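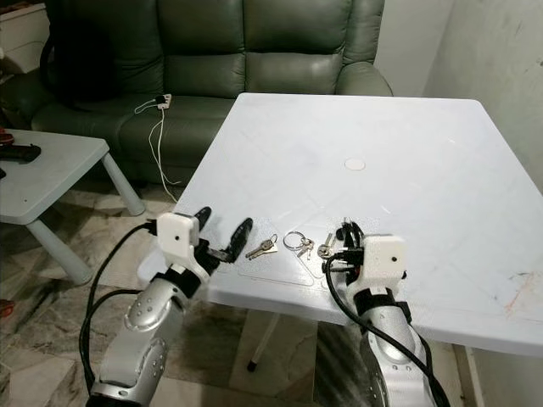 Where should you sort out a pile of old keys? On a big flat table in the middle of the room, with every key spread out where you can see it.

I know that sounds too simple to write a whole column about, but I have opinions on this, and they've been building since June, when I finally emptied the drawer by our back door. You probably have the same drawer. Takeout menus, dead batteries, a tape measure, and under all of it the keys. So many keys! I had one for a bike lock I last saw in college. I had a mailbox key from the apartment on Lasar Street, and I moved out of there two landlords ago (sorry, whoever has my mailbox now).

The usual advice is to buy something. A wall rack with hooks, a little bowl for the entryway, one of those cabinets with numbered pegs like you're running a motel. I bought the bowl. I bought a Pilleck rack too, for 29 dollars, and I hung it, and within a week it was full of keys I couldn't identify. It looked great, and I still had no idea which one opened the shed.

What worked for me was dragging the plastic patio table inside. I'm a big believer in the square white plastic table, the kind with the hole in the middle for an umbrella and the little cap that covers it. People are snobs about them. Fine, they scuff, and they pick up marks that won't come out no matter what you scrub them with, but that's exactly why I like them for jobs like this. You can drop a fistful of dirty metal on one and not flinch. Try that on your dining table. And the raised rim around the edge stops a small key from skittering onto the floor and under the couch, where small keys like to live.

Put a sheet of clear plastic down first. My wife thinks this is fussy, and I'll admit it's a bit fussy, but when you're done with a batch you can slide the whole thing over without mixing it into the next one. Any thin sheet will do. I cut mine from the bag a comforter came in.

Then make groups, and keep them small. Loose pairs together, anything on a ring stays on its ring for now. This is where I disagree with my friend Khôi Đặng, who helped me with the second round and wanted every ring opened up right away. His argument is that a ring hides things, and he's right that two similar keys on a ring can fool you for years. But a ring is also a clue! Somebody put those keys together on purpose, and if you recognize one of them you've probably got a good guess at the others. Pull them apart and you've thrown that away. Also, split rings are murder on the fingernails, and I'd like to open as few of them as I can.

We argued about color too. I used to sort by brass and silver, and I still think it's a decent way to start when you're staring at a heap. Khôi says color tells you nothing about the lock, and, okay, the copies I had cut at the hardware store in Burkstead came out a different color from the originals. So start with color if it calms you down, then hold the blades up against each other and compare the teeth. That's how I learned I owned 13 copies of one front door key. We have one front door.

Now, throwing them out. I'm softer on this than I used to be. My old rule was 90 days in an envelope and then gone, and I stuck to it until I tossed the key to my mother-in-law's storage unit and had to pay a locksmith. These days I walk the mystery keys around the house and try them in everything, garage included, and then I call the relatives. If a key survives all that with no lock to its name, it goes in the scrap metal bucket.

Tag the keepers the same day. A scrap of masking tape folded over the head is plenty, and write the real name of the thing on it. "Spare" is useless. Spare what? I have a tag that says "Mạc side gate," and even a houseguest could work with that, though they'd have to know the Mạcs live next door and that the gate sticks, so you have to lift it a little while you turn.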